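Posico Cargo Trips: data card

Version 2, released February 15, 2020
Maintainers: Sarita Jaiswal, Shanti Pandey

Summary

Posico Cargo Trips is a table of 3,000 trips made on cargo bikes in the town of Fultbridge. Each row is one trip by one bike, with start and end times, distance, load, and a short code for what was carried. The bikes came from a shared pool run by Semwal, a rental shop with a front-loader and longtail fleet. Riders signed a consent form at pickup and could ask for their trips to be removed.

The table was built to study how load affects average speed and battery use on short urban rides. It has also been used to check range estimates against real routes.

Files

trips.csv – one row per trip
bikes.csv – one row per bike, with frame type, wheel size and motor rating
load_codes.txt – list of load codes with definitions
splits/ – train and test lists, by trip id

Fields in trips.csv

trip_id: integer, unique
bike_id: matches bikes.csv
start, end: local time, rounded to the minute
dist_km: distance from the wheel sensor, not from GPS
load_kg: weight of cargo and passengers, entered by the rider
load_code: see load_codes.txt
batt_start, batt_end: battery charge in percent, blank for bikes with no motor
stops: number of pauses longer than 2 minutes

Location is not included. Earlier internal copies had start and end points on a coarse grid, and these were dropped before release.

How the data was collected

Each bike carried a logger under the rear deck, wired to the wheel sensor and, where present, to the battery. Loggers wrote to internal memory and were read at the shop when the bike came back. Load weight was typed in by the rider on a form at pickup and again at return if it had changed. When the two values differ, load_kg holds the first one.

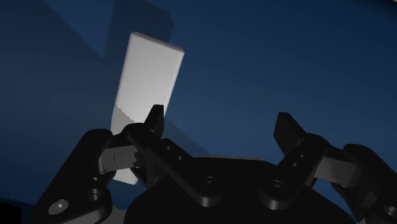

Simulated view: two-fingered gripper and plain white block on a blue surface.

Trips shorter than 50 meters were removed. So were trips where the wheel sensor dropped out for more than a fifth of the ride. Duplicate rows from loggers that were read twice were merged on bike_id and start.

Load codes

CH – child passengers
GR – groceries
PK – parcels
TL – tools or building supplies
MX – mixed load
NO – empty bike

A trip gets one code only. If a rider picked both CH and anything else, the code is MX. This makes CH an undercount of trips with children on board, and it should not be used to estimate how often families ride.

Known problems

Load weights bunch up at round numbers, most of all at 20 kg. Treat load_kg as a rough estimate.

Distance on longtails reads slightly high in the first month. The wheel size was set wrong in the loggers and fixed in June. Rows from before the fix carry the raw value – no correction has been applied.

Battery percent comes from the display unit and moves in coarse steps on the older bikes. Differences between batt_start and batt_end on short trips are mostly noise.

Fultbridge is flat. Results on battery use will not carry over to hilly towns.

Splits

The split is by bike, so no bike_id is found in both train and test. Splitting by trip gives scores that look better than they should. The same lists were used for the range model in the Promden package, which reads trips.csv without changes.

Terms of use

Free for research and teaching. Do not try to identify riders. Commercial users should write to the maintainers first.

Changes

Version 2 – added stops, removed grid locations, fixed time zone on rows from two loggers
Version 1 – first release, Semwal staff only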